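Viltetitz Community Help
Home > Household > Kitchen and Drinks

Water level in new bottles is below the neck. Is this normal or did somebody open them?

posted by barta_home
Tags: bottled water, storage, caps, labels

Hello everybody. I apologize in advance for my English, I write slowly but I try to be exact.

I buy drinking water in small bottles for our office kitchen. Usually I take the Vakia water from the shop downstairs, but in January they had none, so I ordered one carton of 20 bottles from another seller. The bottles came in plain shrink film without any paper. When I put them on the shelf next to the last two Vakia bottles, I noticed that the water in the new ones stands lower. In the old ones the water goes up into the neck. In the new ones there is air in the whole neck and also in a part of the shoulder.

One colleague told me that this means the bottles were opened and filled again from the tap. Another colleague told me it is always like this and I look too much at bottles. I do not want to throw away a whole carton for nothing, but I also do not want to give people water that I am not sure of.

My questions are these. How much air is normal in a closed bottle? And how can I check the cap, if the cap has the same color as the ring below it and I can not see well where one finishes and the other begins? The label says 500 ml. I have a kitchen scale but I do not know if it helps me.

Thank you for any answer.

vallance_kitchen
Accepted by the poster

I worked for some years in the storage room of a canteen, so I have looked at many cartons. I will try to answer in order.

Air in the top is normal. The factory fills to a volume and the bottle has its own shape, so the same 500 ml can stand high in one bottle and low in another one. A bottle with a wide body and a long neck will show more air than a narrow one. You compared two different brands, and from this comparison you can not learn anything. Compare the new bottles only between themselves. Put them in one line on a flat table, bend down until your eyes are on the same height as the water, and look along the line. Small differences are nothing. If one bottle is clearly lower than its neighbors, put this one on the side and look at it more.

Be careful that you do not squeeze the bottle when you look. Thin plastic gives way under the fingers and the water goes up. I made this mistake myself and I argued with a supplier because of it. Also look straight from the side, not from above.

Now the scale. One milliliter of water weighs one gram, this is near enough for a kitchen. So 500 ml should give 500 g plus the weight of the bottle and the cap. Drink one bottle, dry it, weigh it empty with its cap, and subtract this from the weight of the full ones. It will tell you if the quantity is correct. It will not tell you if the bottle was opened, please do not mix these two things.

For the cap you must use the fingers. Hold the bottle by the shoulder, not by the soft middle, and turn the cap slowly. On a new bottle you feel first a resistance and then many small cracks, one after another, when the little bridges between the cap and the ring break. If the cap turns easily from the first moment and there is no crack, do not drink it. When the colors are the same, use a lamp from the side and move the bottle a little, then the gap between cap and ring makes a thin shadow.

Two pictures of a bottle with a red cap and air in the top:
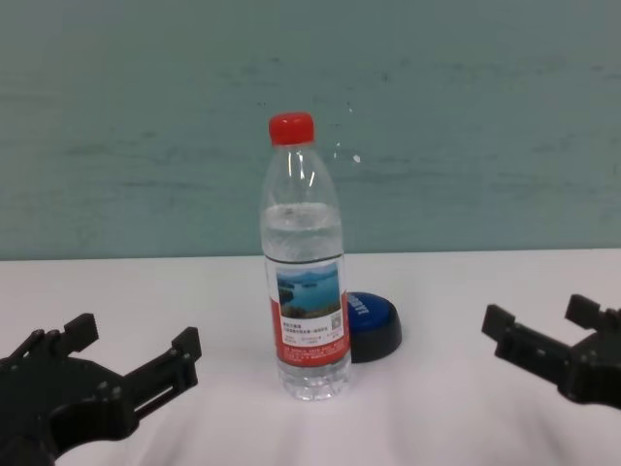
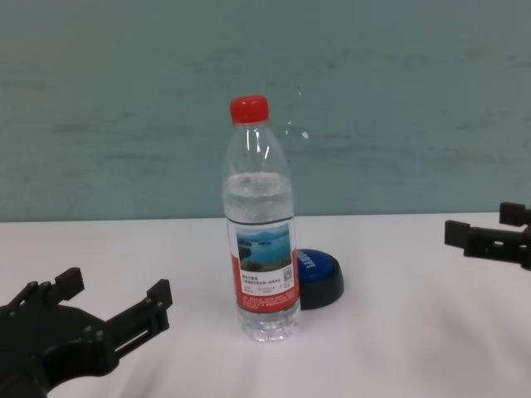 The next thing to check is the date and the batch code. Depending on the brand it is printed on the cap, on the neck or on the label, sometimes so pale that you must turn the bottle against the window. All the bottles from one closed carton should normally have the same code or codes very near to each other. If you find many different codes in one shrink film, I would write to the seller and ask why.

Look also at the label. A label from the factory is usually straight and its ends meet cleanly. If you see old glue or a second label under the first one, this is a stronger sign than the water level.

And last, where you keep them. Not in the sun, not next to the heater, and not beside cleaning products, the plastic can take a smell. In our storage room the water stood on the lowest shelf, and we put the new cartons always behind the old ones.

slow_kettle

It is normal. I have 600 ml bottles at home and they all have air on top. If there was no air it would spill on you every time you open it. Drink it.

barta_home

Thank you both. I did the test with the line on the table and the level is the same in all of them, as much as my eyes can see. I opened two and both made the cracks. The codes are on the neck and they are the same, I needed my reading glasses for it. The weight I will do tomorrow, when I have an empty bottle that is dry inside.

One more small thing, if vallance_kitchen still reads here: is it bad to take off the shrink film and keep the bottles single in a drawer? The drawer is clean but it is near the dishwasher.

vallance_kitchen

Single is fine. Near the dishwasher I would not do it, it gets warm there every day. Take another drawer, or keep there only the bottles for the same week.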